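4/22/19

I meant to write this last night, but I sat down with a cup of tea after supper and that was the end of me. So it is morning now, the radio is murmuring away in the next room, and I have a good half hour before I need to think about shoes.

The trip to Marnmont is properly happening! Retno rang yesterday to say the cottage has been paid for and that we can have the key from noon, and would I mind very much being in charge of the bits and pieces for the journey. I wouldn't mind at all. I have been in charge of the bits and pieces since we were girls sharing a seat on the Vumdale coach, and I think she only asks out of politeness now. It is 173 miles by the road she likes, and a good deal less by the road she doesn't, but I gave up that argument in January and I am much the happier for it.

Spent most of the afternoon on the dull jobs first. Watered the beans, found the walking boots (under the stairs, behind the paint, with one lace gone), and wrote out a note for next door about the post. Then a long hunt for the tartan rug, which I was quite sure I had lent to my cousin and which was on the spare bed the whole time, underneath my own coat. I shook it out over the back step and half the garden seemed to come out of it.

After all that the snacks felt like a treat. I do love this part. Mother used to do ours in an old biscuit tin with a cloth on top, and we weren't allowed to so much as look at it until we had passed the water tower at Castska, and I can still feel the unfairness of it, with the tin going round the corners on her knee and the smell of ginger coming out from under the lid. I have no rule about the water tower. If Retno wants something at the end of my own street she shall have it.

My list got rather out of hand, as it always does, and I wrote it on the back of an envelope and then had to go round the edges. Copying it out here so that I have it when the envelope goes missing:

- The basket, to go behind the driver's seat where we can both reach. Kleenex standing up at one side of the red-orange bag, and the big cream pouch on the other. Still a whole half of it to fill, and the little teal packet is on the table waiting its turn.
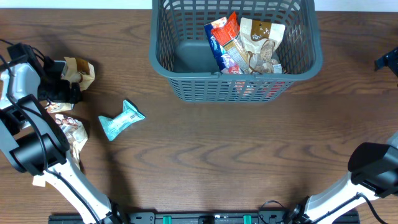 - Flask. The tall one, and scald it first.

- Apples, if the shop has any worth having. Otherwise pears.

- Something for the first night's supper so that we needn't go out again. Soup, I think, and the brown loaf.

- The rug, now that I know where it lives.

- Retno's book, which I have had since January and must give back without telling her the ending.

I should ring her about the pears. She can be funny about pears.

12 comments
243 shares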